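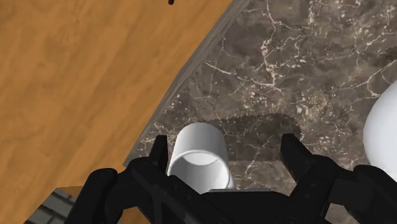
An open gripper over a white cup in the Votska simulation kit. Picture: Economou

Economou opens its gripper simulation kit to small workshops

August 17, 2018
By Filippos Raptis

The company Economou has put on sale Votska, a software kit with which a user can try a robot gripper on the computer before buying the real one. Until now it was given only to partners of the firm.

The kit contains 27 household objects and five rooms, among them a kitchen with a stone countertop. The user chooses the gripper, sets how wide the fingers open and runs the same grasp up to 1000 times in one night. A report in the morning shows which attempts failed.

The price is by yearly license, and five computers can use one license. The training is paid separately, what some buyers in Ranora already criticized. Economou answered that a written guide will be free for all by the end of August.

A version for the grippers of Zelletti is in preparation, but the firm did not give a date for it.

Print | E-mail this article
Shares: 5 Comments: 0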